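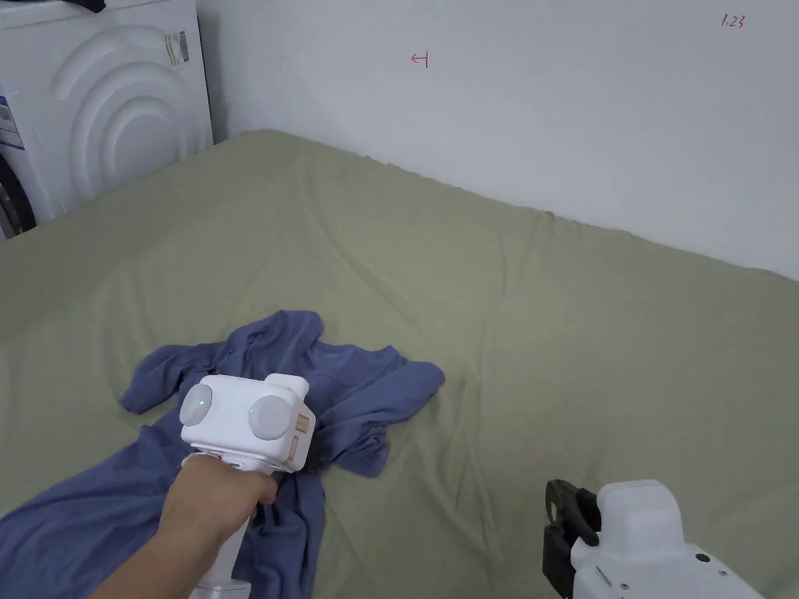

A hand-held gripper over a crumpled garment during testing in Flesemstead. A second gripper is at lower right.

FLESEMSTEAD — A bed, a washing machine and a heap of shirts don't look like much of a robotics lab, but a small team here has spent most of February in exactly that setting, trying to find out which of two gripper designs is better at handling clothes.

The team works for Fustmont, a company of 13 people that builds hands for household robots. Its testers don't use a robot for this stage. They hold the grippers themselves, one in each fist, and pick up laundry the way a machine would have to, with two stiff jaws and no fingertips.

"You learn so much in the first ten minutes," said Karine Nguyen, who runs the trials. "You go to grab a sleeve and you get the sleeve plus half the shirt, and you think, OK, my hand was doing a lot of work I never noticed!"

The two designs go by the names Ekwueme and Pundach. Ekwueme, the older one, has wide jaws that close flat against each other. Pundach has a narrower tip and a softer spring, and it was drawn up last fall after testers complained that the wide jaws kept pushing thin cloth ahead of them.

Each trial starts the same way. A garment is dropped on the bed, the tester picks it up by two points, shakes it out, lays it flat and folds it in half. If the cloth slips out of either gripper, the trial is marked as a drop and the tester goes on to the next one. T-shirts come up most often, followed by towels and pillowcases. Socks were tried for one afternoon and put off until spring.

The team has logged 695 trials so far. With T-shirts, Pundach finished the fold without a drop 71 percent of the time, while Ekwueme managed 50 percent. Nguyen was delighted by that gap and said she had expected something much smaller.

Towels went the other way. The wide jaws held thick terry cloth well, and the narrow tip tended to pinch a few loops and let go when the towel's weight came onto it. Jeans gave both designs trouble at the waistband, where the layers are thickest.

The bed itself has turned out to matter more than the team planned for. Early trials were run on a bare table, and the results looked great until the same testers moved to a soft surface. On a mattress, pushing down to get under a hem makes a dent, and the fitted sheet can come up along with the shirt. Testers now pull the sheet partly smooth before each session but leave some wrinkles in, on the theory that most people's beds have them.

"We had a whole week where the best score of the day was for picking up the sheet," Nguyen said.

She is also pleased with what the testers have worked out for themselves. One trick, now used by the whole crew, is to slide the lower jaw in sideways along the mattress until it meets the edge of the cloth, then close. It takes a second or two longer than reaching straight down. Drops on the first pick fell by a third once people switched, and it helped with both designs.

Fatigue is the main limit on how much gets done. The grippers are light, but squeezing a handle a few hundred times is hard on the forearm, so sessions run 50 minutes and testers swap out after two. Left-handed testers have asked for a handle with a different angle, and a first version is being printed now.

The next round begins next month and will mix the two designs, with the wide jaws in one hand and the narrow tip in the other. A few informal tries at the end of a long afternoon went surprisingly well, with the wide side anchoring a towel while the narrow side went looking for the corner. Nguyen said she would like at least 13 testers for that round, including people who haven't used either design before.

After that comes the part she is most excited about, which is moving from the bed to the washer. Pulling a tangled load out through a round door means working in a tight space without being able to see much, and the team isn't sure either set of jaws is short enough to turn around inside the drum. A cut-down Pundach is already on the workbench.

Fustmont plans to share its trial notes, including the failed picks, with other groups working on clothes handling once the mixed round is done.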